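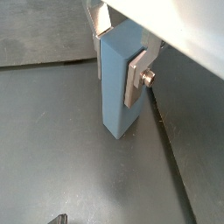

Bloco retangular em placa de espuma: notas sobre folga e orientação

1/12
Fio curto sobre um brinquedo de encaixe de formas: placa verde de espuma, bloco azul retangular. Interessa-me a peça retangular porque é a que dá mais trabalho a quem encaixa e a menos discutida nas fichas de produto. Ficha interna 1498, para quem segue a série.

2/12
Um cilindro num furo redondo tem simetria total em torno do eixo vertical. Basta acertar a posição e a inclinação. Um prisma retangular só aceita duas orientações, a meia volta uma da outra. O erro de rotação passa a contar tanto como o erro de posição.

3/12
A placa mistura famílias de abertura: furos redondos pequenos e grandes, uma estrela, uma oval, um quadrado de cantos arredondados e um retângulo, também de cantos arredondados. A estrela parece a mais difícil, mas tem cinco orientações válidas. O retângulo tem duas.

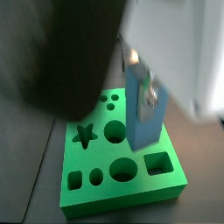 4/12
e o canto arredondado da abertura complica a conta. A folga útil mede-se no canto. Se o raio da abertura for maior do que o raio da aresta do bloco, o contacto dá-se primeiro nos quatro cantos, mesmo com espaço de sobra a meio de cada lado. Quem mede só largura e comprimento com o paquímetro não apanha isto.

5/12
A espuma perdoa. Cede no canto, deixa passar a peça e recupera. Em madeira ou em plástico rígido, a mesma geometria encrava. Por isso não comparo folgas entre placas de materiais diferentes sem indicar a dureza ao lado.

6/12
Pousar o bloco em pé também merece nota. Um prisma alto e estreito apoiado no topo menor tem base pequena e centro de massa alto. O ângulo de tombo é o arco-tangente da largura da base a dividir pela altura. Usem o lado menor da base, que é para esse lado que ele cai.
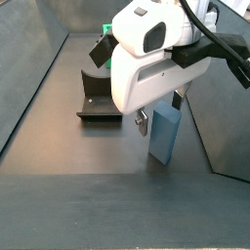
Bloco azul na vertical. À esquerda, o suporte preto; ao fundo, verde.

7/12
Pergunta da Drita Angelovski: porque não deitar o bloco antes de o apanhar? Porque depois é preciso rodá-lo 90 graus para entrar na placa. De pé, a peça já está na orientação de entrada e resta a rotação em torno da vertical. Prefiro o risco de tombo.

8/12
Altura de pega. Perto do topo fica mais comprimento livre para entrar no furo, mas qualquer erro de ângulo na mão dá mais desvio na ponta de baixo. Com 100 mm de comprimento livre, um grau de inclinação desloca a ponta 1,7 mm. É trigonometria, vale para qualquer peça.

9/12
O Mirsad Babić defende a pega a meia altura. Concordo para furos fundos e folga apertada, desde que a peça ainda desça o suficiente antes de a mão tocar na placa. Em aberturas pouco profundas a diferença é pequena e o topo dá melhor vista sobre o furo.

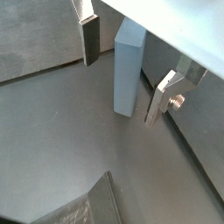 O mesmo bloco apoiado no topo menor. Cor uniforme, acabamento mate.

10/12
O acabamento mate ajuda na inspeção: sem brilho, as faces distinguem-se pela sombra e percebe-se melhor a rotação. Numa peça brilhante, um reflexo passa facilmente por aresta. Azul sobre verde também se separa bem, desde que a luz não venha toda do mesmo lado.

11/12
Protocolo que uso na bancada de Doltdale: 200 inserções por forma, mesma placa, limpeza a seco a meio. Registo o primeiro canto a tocar e se foi preciso corrigir rotação ou posição. Não registo tempo. O tempo depende demasiado de quem encaixa.

12/12
Falta medir o raio dos cantos da abertura com calibre de raios, que numa espuma exige mão leve para não falsear a leitura. Fica para novembro, com a placa Bimow na mesma folha. Se alguém tiver valores de dureza Shore para espumas deste tipo, agradeço o método juntamente com o número.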